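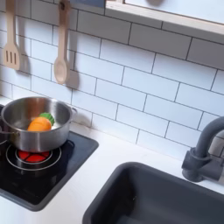
*Play kitchen, white top, tile behind, wooden utensils on the wall.*

**Topic: Clear coat over white on a play kitchen top, yellowing and blocking**

**sawkerf_lane** · 21/05/2022

I'm building a second play kitchen and need to settle the finish schedule for the countertop before I cut the openings. The substrate is MDF. Plan so far:

- seal edges with thinned wood glue, sand
- Natbridge primer, sand at 300
- white waterborne enamel, sand at 400 between coats
- clear coat over the white

Two concerns. First, yellowing of the clear. Second, blocking: metal pots get parked on the cooktop insert and left there for weeks, and on a shelf I finished in December the paint bonded to anything with weight on it. I had to pry off a cookie tin and it took the color coat with it.

Is the clear worth doing, or should I stop at the enamel?

**planeiron**

Stop at the enamel. A clear over white adds a failure layer and gains you very little. If the enamel is a real cabinet enamel and it has cured, it is harder than most of the clears sold at retail. Your shelf stuck because it went into service too early. Dry to the touch and cured are different conditions, and the can usually gives both figures in small print.

**mdf_skeptic**

I disagree with the above for horizontal surfaces. Enamel alone burnishes where it gets wiped. On a satin sheen you'll have shiny patches in front of the sink within a year. A clear evens that out, and when it scuffs you recoat the clear without having to match white.

On yellowing: oil-based poly will amber over white, no exceptions. Waterborne acrylic will not, or so little that you'd need an uncoated panel beside it to tell. I use Cedesow satin and have a test board on a south windowsill that still matches the covered half.

**planeiron**

Burnishing depends on the sheen. Go up to semi-gloss and it mostly goes away. A windowsill board also tells you nothing about tannin bleed, and people often mistake bleed for a yellowed topcoat. Not an issue on MDF, but if there is solid wood edging anywhere, it needs a shellac primer.

**sawkerf_lane**

There is solid edging on the front, maple. I'll spot prime it.

As for use, the surface around the cooktop takes the most contact. Things get set down, dragged, and picked up again all day, usually by the same corner.

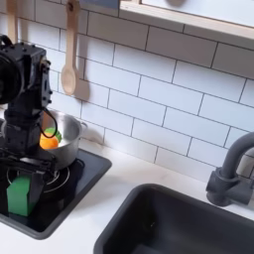 So abrasion resistance there matters more to me than clarity. I can accept a slight color shift if it is even. What I can't accept is pots sticking.

**tackcloth**

Blocking is partly chemistry and partly film thickness. Thick coats of waterborne enamel skin over and hold coalescing solvent underneath. Spray or roll thinner, wait longer. I run a 700 cfm fan across the room, pointed away from the work, and it does more for cure than heat does. Humidity is the other half. Our shop in Vaughan is damp in spring and I add a full week.

Test for it directly: paint an offcut, let it sit as long as you plan to let the real one sit, then put a can of paint on it overnight with a piece of plastic wrap between. If the wrap peels without a mark, you're fine.

**mdf_skeptic**

Good test. I'd run it on both schedules, with and without the clear, and post the result. I expect the clear to win.

One correction to the opening post: thinned glue on MDF edges raises fuzz and you end up sanding most of it off. Drywall compound wiped in and primed over is faster.

**planeiron**

Drywall compound crumbles at corners that get hit. Glue size is slower and stronger. For something a toddler runs into, use the glue.

**mdf_skeptic**

I round the corners over, so it has never come up.

**sawkerf_lane**

Corners are getting a roundover either way. I'll use glue on the front and the cutouts, compound on the back edge that goes against the wall.

Bolter has the Cedesow in quarts, so I bought one and painted offcuts this morning: enamel only in semi-gloss, and enamel in satin plus the clear. Same primer, same roller. They are on the rack with the fan at the other end of the room.

**tackcloth**

Label the backs. And keep the clear coats inside the recoat window on the can. If you miss it, scuff at 400 before the next one, otherwise it can peel in sheets.

**sawkerf_lane**

Labeled. I'll post the wrap test when the wait is up.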